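How to Wash and Put Away a Light Jacket for the Season

Last updated 4/22/18

Most light jackets and overshirts get worn hard for a few months and then shoved to one end of the closet until the weather turns again. When they come back out they have yellowed at the neck, creased across the front and picked up a stale smell. All of that can be avoided with an hour of work before you put them away.

These instructions cover unlined and thinly lined jackets in cotton, linen, polyester and the usual blends. They don't cover leather, suede, waxed cotton or anything filled with down.

Before you start

Read the care label. It is usually sewn into the left side seam or just under the neck. You want to know three things: whether the jacket can go in water at all, the hottest water it will take, and whether it can be tumble dried. If the label says dry clean only, take it to a cleaner and pick up these instructions again at the section on hanging.

If the label has been cut out, treat the jacket as a delicate: cold water, low spin, no dryer.

You will need:

Mild liquid detergent
White vinegar
A soft toothbrush
A mesh wash bag big enough for the jacket
A wide hanger with shaped shoulders
A breathable garment bag or an old cotton sheet
An iron or a hand steamer

Empty and brush

Turn out every pocket, including the small inside one that everybody forgets. A paper receipt will break up in the wash and leave crumbs on the whole load. Shake the jacket outdoors, then brush it from the shoulders down with a clothes brush or a dry washcloth. Brush under the collar and along the pocket flaps, where grit collects.

Check the buttons while you are there. A loose button will come off in the machine, so put a couple of stitches through it now. If the zipper sticks, run the tip of a graphite pencil along both sides of the teeth and work the slider up and down until it moves freely.

Treat the stains

Skin oil is the main problem on a light-colored jacket. You may not see it at all when the jacket goes into storage, but it darkens over the months and is much harder to get out later. Treat the neck and cuffs whether they look dirty or not.

1. Lay the jacket flat with the collar opened out.
2. Dampen the inside of the collar with cool water.
3. Put a thin line of detergent along the fold and work it in with the toothbrush, using short strokes in one direction.
4. Do the same inside each cuff.
5. Leave it for 20 minutes. Don't let it dry out.

For underarm marks, mix one part white vinegar with two parts cool water, dab it on, wait 10 minutes and rinse. Test it on an inside seam first if the jacket is a strong color. Don't mix vinegar with bleach, or use one straight after the other. The fumes are dangerous.

Ink is a separate job. Blot it with rubbing alcohol on a cotton ball, with a folded paper towel underneath to catch what comes through. Change the towel often. Old ink may not move, and scrubbing only spreads it.

Wash

Close the zipper, fasten the top button and leave the rest undone. Turn the jacket inside out and put it in the mesh bag. Use cold water, the gentle cycle and half the detergent you would use for a normal load. Too much detergent leaves a film that attracts dirt and stiffens the cloth.

Skip fabric softener. It coats the fibers, and on a water-resistant jacket it will ruin the finish.

If your machine lets you set the spin speed, keep it under 1,000 on cotton and linen. Higher speeds press in creases that are a nuisance to iron out – linen is the worst for this.

To wash by hand, fill the bathtub with enough cool water to cover the jacket, stir in a tablespoon of detergent and push the jacket up and down for a few minutes. Let it soak for 15 minutes. Drain, refill and rinse until the water stays clear. Press the water out against the side of the tub. Don't wring it.

Dry

Take the jacket out as soon as the cycle ends. Turn it right side out, give it a firm shake by the shoulders and put it on the wide hanger while it is still damp. Pull the sleeves straight and smooth the front panels down with your palms. Fold the collar into place along its proper line now, as a collar that dries out of shape will need a lot of steam later. 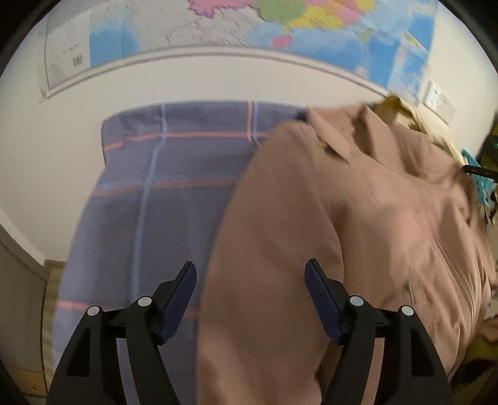 Press and check

Press a cotton or linen jacket while it is very slightly damp. Start with the underside of the collar, working from each point toward the middle so you don't push a wrinkle out to the tip. Then do the top of the collar, the cuffs, the sleeves, the back and finally the fronts. Polyester needs a cool iron and a pressing cloth. A clean dish towel works fine.

With a steamer, keep the head an inch or so off the fabric and pull the hem down gently with your other hand. Keep that hand out of the steam.

Hang the jacket in an open room for a full day before it goes into the closet. Seams, pocket bags and the folded edge of the collar hold moisture long after the rest feels dry, and damp cloth in a closed closet will mildew. Then look it over by a window. If a stain is still there, treat it and wash again. Heat sets many stains, so it is better to catch them before the iron comes out.

Hang or fold

Woven jackets should be hung. Knitted ones should be folded, because the weight of the sleeves pulls the shoulders out of shape.

For hanging, use a hanger that ends just short of the shoulder seam. If it sticks out past the seam it will leave a bump in the sleeve. Wire hangers are no good for this. I use the Jullen wooden ones, and they have held up, but any hanger with a rounded shoulder will do the job.

Button the top button so the neck keeps its shape. Cover the jacket with a breathable bag or drape the cotton sheet over it. Take off any plastic from the cleaner, as it traps moisture and can yellow pale fabric.

For folding, lay the jacket face down, fold the sleeves in over the back, and fold the body in thirds from the bottom. Put acid-free tissue in the folds if you have it. Refold it along different lines halfway through the season.

Where to keep it

A dark, dry closet on an inside wall is best. Attics get too hot and basements too damp. Leave a finger's width between garments so they don't crease each other.

Cedar blocks help a little with moths, but they lose their strength. Sand them lightly when the smell fades. Keep the wood off the cloth, as the oil can mark it. Clean clothes are the better protection, since moth larvae go for fabric with sweat or food on it.

I check ours in October when the heavy coats come out.

Comments

Dwayne Villanueva
The pencil trick worked on a zipper I had given up on. I had to do it 3 times before it ran all the way up, but it's fine now. Wipe the teeth afterward or you get gray on your fingers.

Godelieve Wuyts
Can I use the vinegar mix on silk? I have a thin silk blazer with marks under the arms, and the label says hand wash.

Reply from the author
I wouldn't, Godelieve. Silk can lose its color or go dull where you dab it. Plain cool water and a silk detergent first, and a cleaner if that doesn't shift it.

nestdale_mom
My linen one always comes out of the machine like a crumpled paper bag. Will try the lower spin.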